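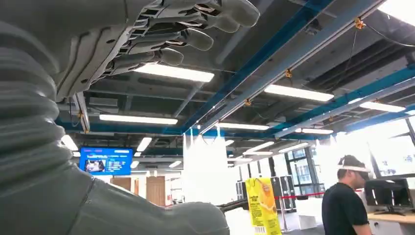
A four-fingered hand with a ribbed sleeve at the wrist. Check the sleeve and the cable before you ask about price.

Planning for a Robot Arm and Hand in a Small Workshop

Most shops that ask about a robot start with the arm. Start with the hand. The hand decides what you can pick up, how often you will be doing maintenance, and how much of the budget is left for everything else.

Write down what it has to hold

Go around the shop and list the parts you would want moved. Put down the weight, the widest side, and whether the surface is oily. If every item on the list is a box or a block, a plain two-jaw gripper will do the job and cost far less than a hand with fingers. Fingers start to make sense when the shapes change during the day, or when the tools were made for people.

We ran this list at our own shop and ended up with 21 parts. All but three of them could be handled by a two-jaw gripper. Adaeze Ogundipe, who keeps our books, crossed the fingered hand off the first year's plan that same afternoon.

Things to look at on a demo unit

Joint gaps. Chips and sawdust get into open gaps. Ask if a glove or cover is sold for the hand and what a spare costs.

Wrist sleeve. A ribbed sleeve is a wear part. Ask how it comes off and whether the wrist has to be taken apart to change it.

Cables. Find out where each one leaves the arm and follow it through the full range of motion. A cable that looks fine at rest may pull tight at full reach.

Fingertips. Ask if they can be replaced one at a time. Some sellers only stock a full set.

Bring a few of your own parts along. Sellers' samples are usually clean, dry and easy to grip.

What goes in the budget

The quote covers the arm, the hand and the controller. Leave room for these as well:

Mounting plate and bolts
Guarding or a floor scanner
A separate electrical circuit
Spare sleeve and fingertips
Training for two people, so one can take a vacation
Headset and software, if you plan to teach moves by remote control

Our adapter plate from Busitz was $549, and it was missing from the first quote. Simix included theirs but charged for the cable kit. Put the quotes side by side on one sheet and fill in every line, even when the answer is zero.

Delivery can take up to 6 months, so if you want to be running by October, order in the spring. Have the electrician in before the crate arrives.

Measure the space

Tape the full reach of the arm on the floor, then add the length of the hand. People forget the hand. Check overhead too — lights, ducts and hanging wires all count if the arm can swing upward. Leave room to walk behind the base with a toolbox.

Rent first if you can

Bassey rents by the month and takes part of the rent off the price if you buy. Adebayo Wike did it that way for his cabinet shop and sent the first model back for one with a longer reach. Read the return terms closely and ask who pays freight both ways.

Keep the crate. You will need it for any factory repair.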